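4.2 Exposure behavior in the automatic modes

In the second part of the study we compared how the compact cameras choose their exposure when the user leaves every setting on automatic. Both bodies, the Skirow and the Silier, were set to center-weighted metering, and the flash was turned off. We recorded 300 exposures with each body in August, under the same ceiling lamps and with the window blinds closed. The files were saved without later correction and were sorted by Imke Tiedemann, who did not know which body had made which file.

The Skirow chose the widest aperture in 211 of its exposures. It raised the sensitivity only after the shutter time had reached its lower limit, so many files are clean in the shadows but a little soft at the borders. The Silier followed another order. It closed the aperture early and accepted more noise, also in cases where the light was sufficient. We could not find this behavior described in the manual, and we therefore repeated the series with a second Silier body. The result did not change in a way that would be important for this section. 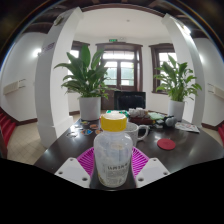
Figure 2. Near subject with a pale label and a yellow cap.

Pale surfaces are a known difficulty for automatic exposure, and the difficulty grows when the subject is near to the lens. The meter takes the bright area as a sign that the whole view is bright, and it shortens the exposure. In our series this gave files in which the middle tones were too dark. The opposite error also occurs, and then small print is lost first. In Figure 2 the larger characters on the label cannot be read, while the yellow of the cap is still easy to separate from its whitish top. Color therefore seems to be a weak measure of whether a near exposure is usable, and we did not include it in the score.

For the near subjects we counted a file as usable when both judges accepted it. With the Skirow, 91 files were rejected, most of them for focus. The Görtz close-up lens was used only in the additional series and is treated in Section 4.3, together with the Ukinport light tent.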